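Print | E-mail

Ticket 1019 – Drendura downloads: gaps between tracks on live album
Status: open, waiting on label
Last updated: 25 February 2026

Hello again, me with the gaps. I bought the Wultby live set from your shop as a FLAC download, and every time one song runs into the next there's a little hiccup. It's a proper live recording, crowd noise all the way through, so you notice it every single time. The worst one is between tracks four and five, where the band slides straight out of the slow one into the fast one and you get a blip right on the drum fill!

What I've tried so far:

Downloaded the whole thing again. Same blip, same place.

Turned on gapless playback in the player (it was off, so I got quite excited). The gap got shorter but it's still there.

Played the MP3 version instead. Worse, if anything – a clear bit of silence, which I gather is normal for MP3s made without the right tags.

Copied the files to my old laptop and played them in a different program with wired headphones. Blip still there, so I don't think it's my speakers.
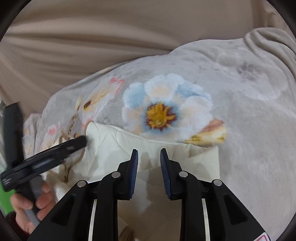
Grey floral fleece over the cream quilt

Your last reply asked me to look at the ends of the files in an audio editor, so I had a go. Track four finishes with 700 samples of dead silence and track five starts with another 144. I checked the joins on side two as well and they're all the same sort of thing. If I trim the silence off by hand and stick the two together it plays perfectly, crowd and all, and it sounds lovely (whoever mixed it did a cracking job).

For comparison I played the Amanard acoustic sessions, which I bought from you last May. Those run together with no trouble on the same player and settings, so I'm fairly sure it's this one release.

Could you ask Janssen, as it's their label, whether the album was cut up from one long master or sent over song by song? I'd happily take a fixed download, no refund needed. I can send you my trimmed version of tracks four and five if that helps, just tell me where to put it as it's too big for the form.

Print this ticket | E-mail this ticket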